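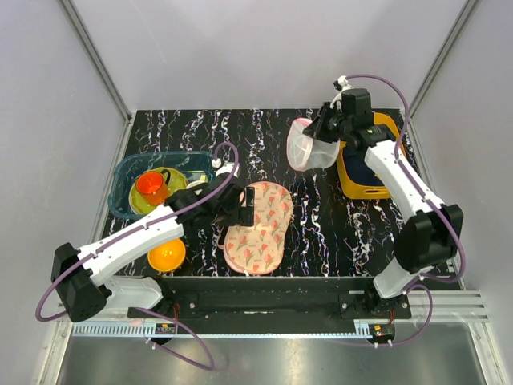

Why Is a Glazed Mug Shiny?

A mug starts as clay. Clay is made of very small, flat grains with water between them. The water lets the grains slide, so wet clay can be pushed into a shape and will stay there.

When the clay dries, the water leaves and the piece shrinks a little. It is now hard but weak. If you put it in a bucket of water, it would turn back into mud.

Heat changes that. The oven used for clay is called a kiln (some people say "kill"). Inside, the temperature goes above 1,000 degrees Celsius. The grains join together and cannot come apart again. This is called firing.

Many mugs are fired 2 times. After the first firing, the clay has tiny holes, called pores, that soak up water. The potter then covers it with glaze – a mix of water, ground-up rock and the materials that make glass. In the second firing the glaze melts and spreads over the surface. As it cools, it sets into a thin coat of glass.

Glass is smooth, so light bounces off it evenly. That is the shine. Glass also keeps drinks out of the pores.

The color comes from metals in the glaze. Iron can give brown or yellow. Copper can give green. Cobalt gives blue.

Words to know
Kiln: a very hot oven for clay
Pore: a tiny hole
Glaze: a coat of glass on fired clay

Next page: How Plastic Bowls Are Molded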